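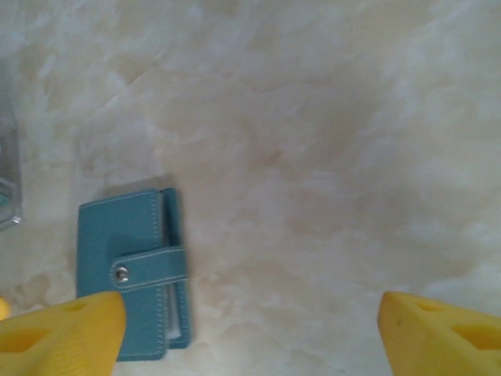

Adel El Sherbiny wrote to ask whether the strap would still close once every sleeve had two cards in it, and said his last holder popped open in his coat pocket all the time. It closes with one card per sleeve. With two in each, the snap is under strain and we don't recommend it.

Jarska Card Holder, Teal

The Jarska is a small upright card holder with rounded corners, stitched edges and a strap that snaps shut across the front. It is made for people who carry loyalty cards, transit cards and a stack of business cards, and who don't want them all in the wallet with their money.

Cards go into white sleeves inside the cover. The sleeves are bound at the spine and turn like the pages of a book. Put the cards you use most at the front. Store cards with raised numbers can stick to the sleeve in hot weather, so take them out now and then in summer.

Material
Faux leather with a smooth, slightly glossy finish. The stitching is a lighter color than the cover. The snap is silver-colored metal. We test the snap to 2,000 openings before a new batch goes on sale.

Colors
Teal is the color we keep in stock all year. The holder also comes in two others, Bolger (dark brown) and Boka (brick red). All 3 are the same size and have the same sleeves. Teal looks greener under warm bulbs and bluer by a window.

Care
Wipe with a damp cloth and let it dry open. No shoe polish and no leather conditioner, which leave a film on this material. Ink from a ballpoint will not come out. If a sleeve clouds up, a little dish soap on a soft cloth usually clears it. Don't put the holder in the washing machine.

What it doesn't do
It has no coin pocket and no place for bills. It does not block card readers, so tap cards may work through the cover or may not, depending on the reader.

Orders and returns
Sold singly or in packs of 3. The July batch was 700 pieces and almost all of the red ones are gone. Brown and teal ship from the Pridlow warehouse. Orders placed on Sunday go out the next working day. Unused holders can be returned in the original bag. For a snap that fails, send a photo of it with your order number and we will replace the holder.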